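Suchbegriff eingeben Suchen

Startseite Anleitungen Wäsche und Textilien Kontakt

Ondon Haushaltshandbuch
Kapitel 4: Strickwaren legen und einlagern

4.3 Pullover und Strickjacken auf dem Bett falten

Dieser Abschnitt gilt für alle Oberteile aus Strick, die flach in die Einlagefächer der Kommode Flernham (Artikel 853) gelegt werden. Hemden und Blusen sind in Abschnitt 4.5 beschrieben, Decken in Abschnitt 4.7. Strickwaren werden grundsätzlich gelegt und nicht auf Bügel gehängt, denn die Schultern ziehen sich sonst aus.

Vorbereitung

1. Tagesdecke und Kissen vom Bett nehmen. Das Laken bleibt liegen.
2. Das Laken mit der flachen Hand von der Mitte nach außen glattstreichen. Kleine Falten am Rand stören nicht.
3. Hände waschen und gut abtrocknen. Ringe und Armbanduhr ablegen.
4. Das Kleidungsstück auf Fusseln, lose Fäden und Flecken prüfen. Knöpfe und Reißverschlüsse schließen.

Achtung: Feuchte Strickwaren nicht falten und nicht einlagern. Nach der Wäsche liegend trocknen lassen, auch wenn sich die Oberfläche schon trocken anfühlt - Bündchen und Nähte brauchen länger.

Hinweis: Auf einem einfarbigen Laken sind Fusseln und lose Fäden leichter zu finden als auf einem gemusterten.

Falten

5. Das Kleidungsstück mit der Vorderseite nach unten auf das Laken legen, den Halsausschnitt vom Körper weg. Nicht am Saum ziehen, sondern den Stoff anheben und ablegen.
6. Den rechten Ärmel zur Mitte des Rückens führen und nach unten umlegen. Der Ärmel soll neben der Mittellinie liegen und nicht darüber hinausragen.
7. Den linken Ärmel ebenso umlegen.
8. Beide Seiten so weit einschlagen, dass die Breite zum Fach passt. Bei dickem Strick genügt es, nur die Ärmel einzuschlagen.
9. Den Saum zum Halsausschnitt hochklappen. Lange Strickjacken in zwei Schritten falten.
10. Das Paket wenden und mit beiden Händen leicht andrücken.
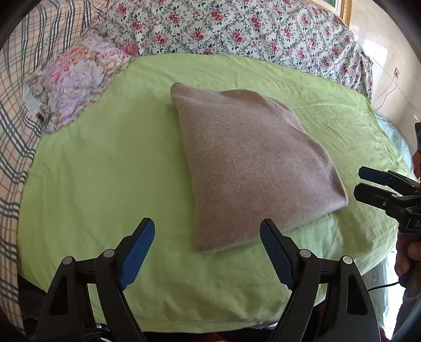 Abb. 4-6: Gefaltetes braunes Strickteil auf hellgrünem Laken. Die untere Kante verläuft schräg, rechts oben schaut eine Lage hervor.

Eine schräge Kante wie in Abb. 4-6 lässt sich meist ohne neues Falten richten. Steht eine Lage vor, eine Hand flach auf die Mitte legen und die vorstehende Lage mit der anderen Hand darunterschieben. Läuft die Unterkante schief, die letzte Faltung öffnen und ab Schritt 9 wiederholen. Flache Querfalten im oberen Teil von innen nach außen ausstreichen, immer in Richtung der Maschen.

Vorsicht: Nicht an einzelnen Ecken ziehen. Weicher Strick gibt nach und behält die Form.

Einlegen in das Fach

11. Beide Hände mit den Handflächen nach oben unter das Paket schieben und es waagerecht anheben.
12. Schwere Teile nach unten legen, leichte nach oben. Die gefaltete Kante zeigt nach vorn.
13. Zwischen Stapel und Fachdecke eine Handbreit Luft lassen.
14. Bei längerer Lagerung ein Blatt Seidenpapier zwischen die Teile legen. Das Papier Rosdale (Artikel 1657, Packung mit 49 Blatt) ist auf die Fachbreite zugeschnitten.

Hinweis: Die Fächer sind 445 mm breit. Ist das Paket breiter, Schritt 8 mit einem größeren Einschlag wiederholen. Gerollte Strickwaren gehören in die Schublade und nicht in die Einlagefächer.

Winterstrick, der nach Februar nicht mehr getragen wird, vor dem Einlagern einmal waschen. Motten gehen bevorzugt an getragene Wolle. Zedernholzstücke an den Rand des Fachs legen, ohne direkten Kontakt zum Strick, und vor der neuen Saison leicht anschleifen.

Nach einigen Wochen den Stapel herausnehmen, die Teile einmal ausschütteln und anders herum falten, damit keine festen Knicke entstehen. Bei Kaschmir und Mohair ist das besonders zu beachten.

Weiter mit Abschnitt 4.4: Schals und Mützen

Redaktion: Keerthana Marar, Nithin Sundaram
Stand: 21. Mai 2026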